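The left arm that kept drifting shut

20 February 2019

I lost most of last week to a fault on the two-arm table, and I'm writing it down before I forget the order I tried things in. The short version is that the left gripper was closing when it hadn't been told to. The long version involves a cable, a default setting and a bad assumption of mine.

The job is simple. The arms tidy a tabletop. There is a small drawer cabinet at the back, a tray at the front, and a few things from the grocery store to be picked up and put where they belong. The controller is a Tistent box running the Ganum scheduler, which hands out moves to each arm so they don't try to be in the same place. I have been running some version of this since September without much trouble.

The fault first showed up on a snack box. The left arm came down over it with the fingers open, stopped at the right height, and then the fingers closed early, on the way down. One finger landed on top of the carton and pushed. The force limit is supposed to catch that, and it did, but later than I'd like. The carton ended up with a dent in one corner. If it had been my hand there I would have been annoyed, and I'd have had a bruise.
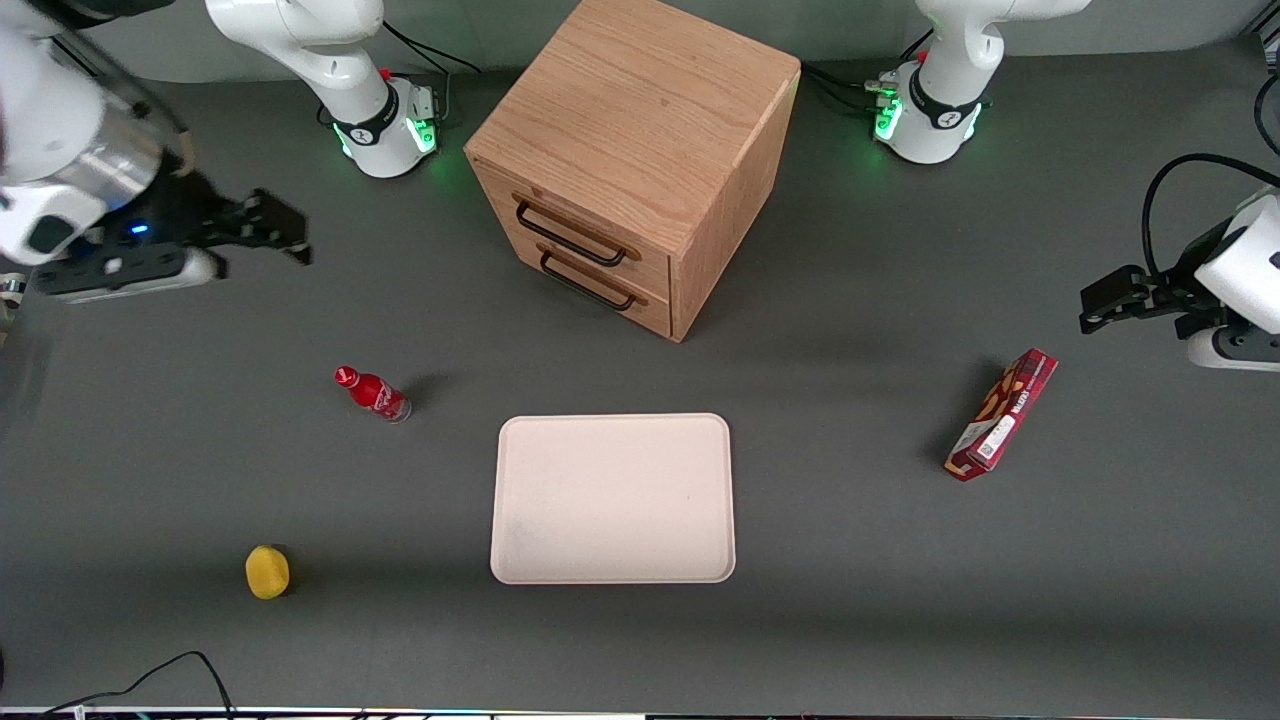 I blamed the scheduler, because I had changed it the week before. I rolled Ganum back to the old version and ran the same sequence again. It went fine for most of the morning and I nearly closed the matter. Then the left gripper did it again, this time with the arm parked and nothing under it. The log had no close command anywhere near that moment. It had the position of the fingers changing, and that was all.

So the software was not asking for it. That left the gripper itself, the cable to it, or the thing that fills in a value when no value arrives.

I swapped the grippers between the arms next. It's an easy swap if you remember to power down first, and I did remember. The fault stayed on the left side. I put the original gripper back and looked at the cable.

The left cable runs in a loop from the gripper back along the arm. When the arm reaches across to the middle of the table the loop opens out, and when it folds back the loop gets tight. I had it clipped too short. With the arm stopped, I could take hold of the connector and make the finger position jump in the log by bending it one way. It was good enough to pass a check at startup and bad enough to drop out for an instant in a long reach.

That explained the dropout. It did not explain why a dropout made the fingers close. I went through the settings on the Tistent box and found the gripper timeout, which was 2000 milliseconds on the right arm and 8 on the left. I must have typed 8 during some test and never put it back. With a timeout that short, any hiccup counted as a lost connection, and on a lost connection the box sends the gripper to its home position. Home, on these, is closed.

I would argue that this is a poor default. I can see the thinking: if the gripper is holding something when the line goes dead, you want it to keep holding. But closing from open is a different thing from holding, and the box treats them the same. I wrote to Strazds, who sold me the controller, and they said the behavior is described in the manual. They're right, it is described there. I hadn't read that page.

What I changed

The cable has a new connector and a longer loop, with the clip moved back so it doesn't pull at full reach. The timeout now matches on both arms. I turned off the move to home on a lost connection, so the fingers stay where they are and the arm stops. I also added a check in the log script that flags any finger movement with no command behind it. I should have had that from the beginning.

Then I ran the pick that started it. The left and right arms took turns on the shortbread carton, coming in with the fingers wide and waiting before they went lower. I stopped the program by hand a few times during the wait and pulled the gripper line to see what would happen. The fingers held still each time. I left it going through the afternoon and the new check had nothing to report by 1700, when I shut it down.
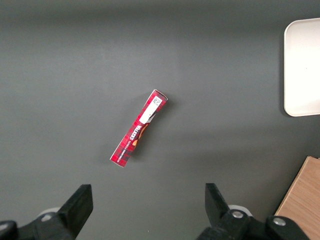 Still to do

Replace the right cable too. It has been bent as many times as the left one and I don't trust it.

Keep a copy of the controller settings somewhere and compare them at startup. A typed number sat there for I don't know how long.

Lower the downward force limit. The Savivex force add-on lets me set a separate value for each direction, and I have been using the same one for all of them out of laziness.

Tape a note to the controller that says to stop the arms before reaching over the table. I have been doing it from memory, and last week I forgot once.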